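Mullura Bench Arm: Tidying and Sorting Package
Sold and supported by Lacson. Page last updated 25 September 2018.

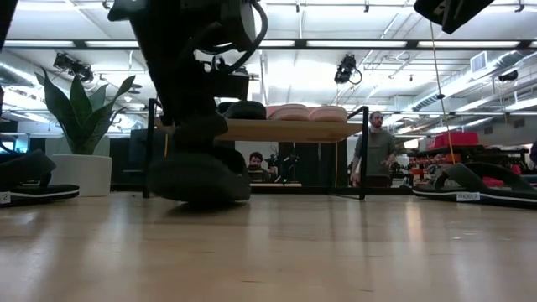 The Mullura is a bench-mounted arm with a soft-tipped hand, sold for light pick-and-place work on items that do not hold their shape. Most of the questions we get from buyers come down to one thing: can it do a chore from start to finish without somebody standing next to it? For a few chores, yes. For most, not yet. Footwear is a good test of where the line falls. A pair of black slides on a wooden tabletop, one to each side of the arm, gives it two dark straps that rise well clear of the surface, and an open strap is one of the easier things for the hand to get hold of. Pairing them up and setting them down square, toes the same way, is harder. This page sets out what the package includes, what it can be expected to do today, and what we would advise against buying it for.

What is in the package

One Mullura arm with clamp base and 3 m of cable
One soft hand, fitted
One spare set of finger pads
Control box and emergency stop
Dresuvus task software, single-bench license
Setup guide and a set of printed placement markers
Five hours of remote setup help, to be used within 40 days of delivery

A table is not included. The arm needs a rigid top that does not flex when you lean on it. Wood is fine. Glass is not, and neither is a folding table. If the top is glossy, turn off or move any lamp that throws a strong reflection across the work area, as bright streaks can throw off the camera's reading of where an edge is.

The camera is sold separately. The software works with one fixed camera, but we recommend two for any work involving stacked or overlapping items.

What it does well

Picking up single items that are spread out on a flat top. Shoes, rolled towels, empty food tubs, soft toys and folded cloths are all in this group. The item should stand at least 3 cm proud of the surface somewhere along its length.

Moving items from a table to an open bin or tray. Dropping is allowed, so small errors in the grip do not matter much.

Sorting by type or color, provided the items look clearly different from each other. Pink from black is easy. Navy from black is unreliable under most shop lighting, and we suggest you sort those by hand or add a tag.

Putting an item back in a marked position. The hand will usually land within 8 mm of the marker, which is close enough for a shelf or a shoe rack but not for a fitted box.

What it does slowly

Pairing. The software will match a left and a right shoe if both are on the table and neither is upside down. Expect it to take several times as long as a person would, and expect it to stop and ask for help when two pairs are the same style in different sizes. It does not read size labels.

Turning things over. The arm has to grip, lift, rotate and set down, and soft items tend to slide in the hand during the turn. A second attempt is common.

Working under a shelf. The upper part of the arm takes up a fair amount of room above the bench. Leave the space over the work area clear, and place racks and shelves off to the back or side.

What it does not do

Laces. It will not tie, untie or thread them.

Laundry from the basket. It can stack folded cloths. It cannot fold a shirt pulled from a pile with results most people would accept, and we do not list folding as a supported task.

Dishes. The hand is not sealed and must not be used with water or near a sink.

Floors. The arm stays where you clamp it. If the items start out on the floor, a person has to bring them up to the bench.

Anything on or around a person or a pet.

Home use

We do sell to homes, but the arm was designed for benches in shops, repair rooms and small packing areas. In a house it needs a dedicated table, a clear reach around that table, and an adult present whenever it is powered. For the price, it is not a sensible way to get an entryway tidied. Buyers who have been happy with it at home have mostly wanted it as a hobby or for teaching.

Shop-floor use

The better fit is a counter where the same kinds of items come through every day. Returns desks, rental counters and lost-property rooms are typical. The Hemside sample set, sold as an add-on, contains tasks already set up for sandals, slides, insoles and boxed shoes. You still need to show the arm your own layout, and you will need to do so again if the bench or camera is moved.

Plan on one person checking the output. That person can be doing other work within earshot, and the control box will sound a tone when the arm stops. If you are hoping to leave it running overnight, please talk to us first. In most cases we will tell you to wait for a later version.

Care

Wipe the pads with a damp cloth at the end of the day. Dust from shoe soles builds up and reduces grip sooner than wear does. Replace the pads when the surface feels slick after cleaning. Check the cable loop at the upper joints once a week and make sure it moves freely through the full reach. Do not tie it back to the arm with tape or zip ties.

Add-ons

Second soft hand
Finger pads, pack of 8
Fixed camera with bracket
Hemside sample set, footwear
Dresuvus license for a second bench

Ordering

Orders are placed through Lacson directly. Tell us what items you want handled, the size of your bench and the height of the ceiling above it. If you can, send a short list of the things that most often go wrong when a person does the same job. We will reply with a plain yes, no or maybe for each task before we take payment.

Unused units can be returned in the original carton. Finger pads and opened sample sets cannot.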